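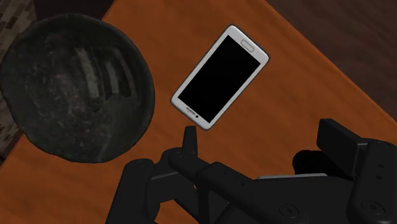 Swords, Sisters and a Very Long Staircase: Talking with the Director of Ritar

If you have been anywhere near a fantasy martial arts fan this winter, you have probably heard about Ritar. It runs just over two hours, it has a flying monk in the first scene, and I have seen it 3 times already. I would happily go again tonight!

The story follows two sisters raised in rival mountain schools after their home city, Darari, falls to a sorcerer. One learns the sword, the other learns to call storms, and they meet again as enemies on the night of a royal wedding. It sounds like a lot, and it is, but the director keeps it all moving with such obvious love for the old wuxia pictures that I was grinning within minutes.

We spoke by phone for most of an afternoon. I started with the staircase fight, because of course I did.

"There are 712 steps in the script," the director told me, laughing. "We built a small part of that and kept redressing it. Different lanterns, different moss. The actors would run up, walk down, have some water and run up again. By the end of the week they hated me, and I think it shows in the performances in a good way."

The shoot took place in September at Hubmann, a former quarry town where the crew took over most of the guesthouses. The rain was supposed to hold off until the last few days and came early. Rather a lot of the stormy look that people have praised is simply weather.

"I had a speech ready for the effects team about what I wanted the sky to look like," the director said. "Then I walked outside and there it was. I put the speech back in my pocket."

I asked about the villain. So many of these films give us a sorcerer who stands on a balcony and cackles, and the one in Ritar hardly raises his voice. He tends a garden. He is kind to his servants. He also drowns a whole army in the second act (the best sequence in the film, if you ask me).

"In the early drafts he was a monster from the start," the director said. "The trouble was that the older sister lives in his house for years, and I couldn't believe she would stay. So I made him someone you might like having dinner with. After that his scenes got much shorter and much nastier."

The production company, Hustlow, has mostly made small crime dramas until now, and the director was frank about how nervous everyone was. The first cut ran about 4 hours. A subplot with a blind ferryman went, along with a talking fox that the director still misses.

"I loved the fox. My editor did not love the fox. We had a long talk about the fox."

Will we ever see it? Maybe on the disc, I was told, if the unfinished shots can be cleaned up. Please, please let that happen.

We got onto influences next, and here the conversation really took off - old serials watched on a tiny television, stage opera, comic books read until the covers fell off. The director likes fights where you can tell who is winning with the sound turned down, and most of the duels were planned that way. Music came last. The drums in the wedding scene were recorded in an empty grain store, and they rattled my seat.

As for a sequel, there is an outline. It picks up with the younger sister, far out at sea, and it opens with a shipwreck. "I have written the first fight and nothing after it," the director said. "She's hanging off a mast. I need to work out how to get her down."

Ritar is still playing in a handful of theaters. Pick the one with the loudest speakers.

Posted 2024-12-22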